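Hilley test kitchen – notebook, September, 14:10

Entry by S. Yüksel; copy to B. Quezada.

Counter stock reviewed before the dry-goods trial. Measuring spoons are to be kept apart from the serving spoons and returned after each batch. Packets remain sealed until weighed. Batch 2 requires 40 g per portion – levelled, never heaped. The cupboard below the corner is still to be sorted.

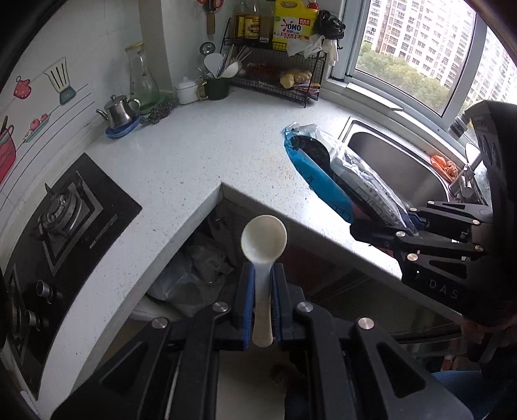 Who signs off the weights for batch 2? Dayana Trujillo signs them off, once both readings are entered.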